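November, bench notebook, adhesives corner

Third attempt at the Triter label problem. For anyone joining late: the labels fall off the jars. They are supposed to fall off in hot water, when the customer wants to reuse the jar. They are currently also willing to fall off in the truck, on the shelf, and in one case during the meeting where we were showing how well they stayed on.

Set up 14 jars this morning, seven with the old casein glue and seven with the new starch mix from Bevard. All wiped with alcohol first, which I skipped last time and got what I deserved. Labels pressed down with the rubber roller, two passes, then left alone until after lunch. I did leave them alone. There is a dent in my character where the poking used to be.

Casein batch notes: went on lumpy. Strained it through the paint filter and it improved to merely grainy. Smells like a dairy that has given up. The pH strip said 7, or something close to that shade of green, and I would like a proper meter before anyone quotes me.
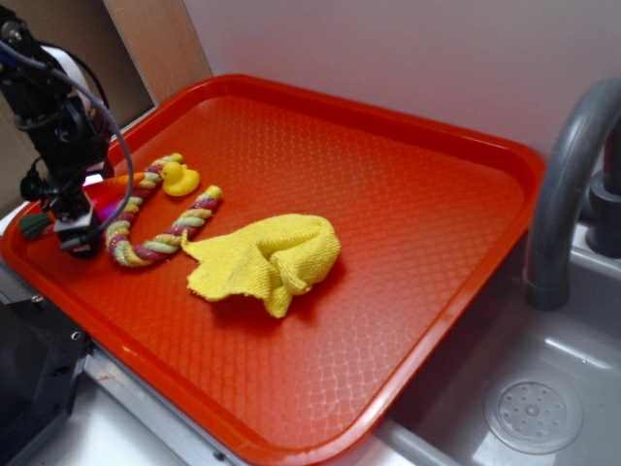
Orange-red tray on the counter, textured floor, raised rim.

Starch mix is nicer to handle. Spreads thin, no smell, cleans off the brush with cold water. Cooked it slower than the Bevard sheet says and it still thickened all at once while I was looking for the lid. If you make the next batch, turn the hot plate down before you think you need to.

Afternoon check. Casein labels all solid at the edges, a bit wavy in the middle. Starch labels flat as you please, but two lift at the corner if you run a thumbnail under them. The old Zamirthorpe paper curls more than the Matić paper with either glue. I blame the grain direction, having cut half the Zamirthorpe sheets sideways to save paper. Saved nearly a whole sheet. Spent the afternoon on it.

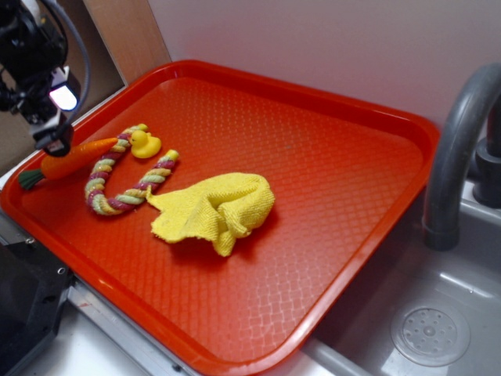 Same tray, plush carrot at the upper left.

Cold test next. Jars into the fridge, out again, sweat on the counter, back in. The casein doesn't care. The starch cares a great deal and turned to slime under the Zamirthorpe labels by the second round. Under the Matić labels it held, so the coating on the back is doing more work than the glue is.

Hot soak, because that's what Triter is paying for. Starch labels slid off clean. 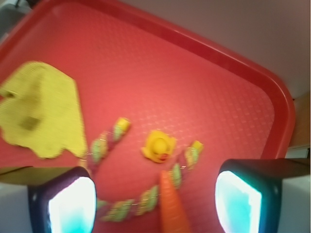 Casein labels had to be argued with, and left a yellow ring that needed a scrub pad. So we have one glue that never lets go and one that can't wait to, which is where we were in batch 642, only with better handwriting.

To try: a little casein blended into the starch, Matić paper only, cut the right way around. Also need more pH strips and a second paint filter. The first one is now part of the casein.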